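Blurry frames in the wrist data

In March I started to look more carefully at the images that our grasping policy learns from. The set from Dodbridge has 4000 episodes, and until then I had only checked the curves and the success rate.

My method was simple. I took 500 wrist frames at random and gave each one a contrast score, then I sorted them and looked at the lowest ones by eye. I expected to find mostly dark frames. What I found at the bottom of the list was more often gray.

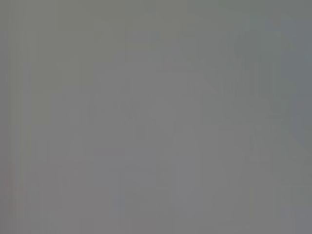

Wrist view from the low end of the list. Almost all gray, with a few soft edges right of center.

My first idea was to throw away everything under a fixed score. With this filter the policy reached 70 percent on the Eseck shelf task, and without it 11 points less. I was happy for one evening -- then I repeated the training with another seed and the gap became much smaller.

So now I keep the gray frames but give them a lower weight in the loss. I still do not know if the score should be computed per frame or over a short window. The next runs on Simon will compare both.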